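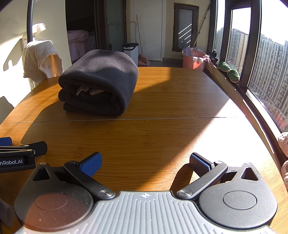
4. Installing the Perlow battle music pack

Now for the fun part! With Furkia up and running and your save backed up (section 3), you can swap the stock battle tracks for the Perlow set. The pack holds 18 looping tracks, including both versions of the Mansour Gate boss theme, the one with vocals and the one without. If you've only ever heard that song squeezed through the game's menu jukebox, you're in for a treat.

Before you start

You need version 2 or later of the Brerkico loader. The version number shows in the bottom corner of the loader window. The pack takes up 284 MB once unpacked, and the loader wants the same amount again while it works.

Note: The pack works with the disc and download releases of the game. It does not work with the demo, which keeps its music in a different archive.

Steps

1. Close the game completely. Suspending it to the background isn't enough.

2. Open the loader and choose Audio, then Add Pack.

3. Pick the Perlow file you downloaded. Leave it zipped; the loader opens it for you.

4. Wait for the track list to fill in. Every track should have a green dot next to it. A gray dot means the file didn't copy, so remove the pack and add it again.

5. Choose which version of the Mansour Gate theme you want. Vocals is the default (and it's glorious, try it first!). You can switch any time without reinstalling.

6. Set Loop Mode to Seamless. The tracks were cut with their own loop points, and in Simple mode you'll hear a little gap before the chorus comes back.

7. Click Apply and leave the loader open until the bar is full.

Caution: Do not unplug an external drive or put the computer to sleep during step 7. The loader is rewriting the game's sound archive, and a half-written archive will stop the game from starting. If this happens, go to Tools, Restore Original Audio.

Checking that it worked

Load any save past the first dungeon and walk into a regular enemy. You should hear the new bass line right away, before the turn order appears. For the boss theme, the quickest test is the practice arena, fight 142, where the song starts on the first turn and has plenty of room to play out.

If the music is too quiet next to the voices, raise Pack Gain in the loader one notch at a time. Two notches suits most headphones. Past four, the drums begin to crackle.

Note: Since the October 2023 update, the victory fanfare is a separate switch. Turn on Replace Fanfare under Audio, Extras if you want the new one. The brass on it is fantastic.

To add your own tracks alongside the pack, continue to section 5.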